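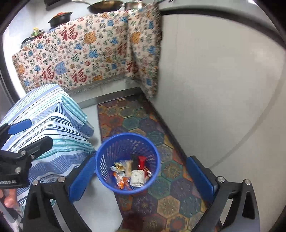
Skarko Remote Shutter Release, two months in

I bought this little thing in June for long exposures and I've used it every week since! It's a wired release with a timer built in, so you can lock the shutter open in Bulb mode and keep your hands off the camera completely.

Setup took me 5 minutes, and most of that was finding the right port on my camera (under the rubber flap, left side). The button has 2 stages just like the one on the camera, and you can really feel the difference between them, even in gloves. My 30 second shots of the harbor used to have a tiny wobble in the lights. Now they're crisp enough to print big, and I've got one over my desk.

The timer is great too. I left it running for a star trail and came home with 700 frames, all evenly spaced.

Gripes? The cable is a bit short if your tripod is all the way up, and the screen light goes off too fast. My old Plerkano had a longer cord but the button stuck in cold weather, so I'll take the Skarko any night of the week.

Jeptoo Gachanja
7 August 2019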